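Chapter 4
Surfaces and How We Describe Them

Before a wall is painted or a floor is laid, somebody must decide how the surface should look and feel. In this chapter we study the words that are used for this work - matt, gloss, smooth, rough - and we learn to use them with care.

A matt surface sends the light back in many directions, so it has no bright spots. A gloss surface sends most of the light one way. The same grey can therefore look like two different colours in one room.

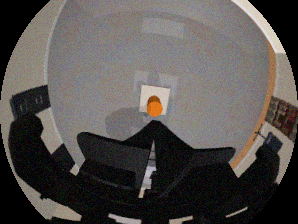 Figure 4.1 An off-white square on a matt grey surface, with an orange cylinder.

Contrast is the second subject. A pale tile looks paler when its neighbour is dark. In the town hall at Plollbridge, the builders chose 28 samples of grey before the white tiles were ordered, and the choice took 2 months.

Please read section 4.1 before you begin the exercises.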